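Vutgate Family Safety Network: May Update

The Network's crisis line answered 111 calls last month, and six families were placed in emergency housing. Calls are confidential and are taken at any hour.
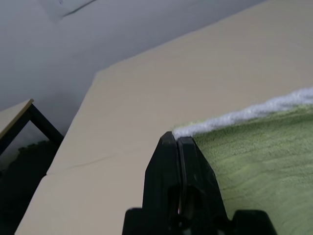
Training for clergy and lay leaders on reporting suspected abuse will be held at the Medrano Center at 4 p.m. Seating is limited to 50. The first session covers when a report is required by law. Handout covers will be matte black, like the gripper shown, with the crisis line number in white. Congregations in Brallach may register by telephone.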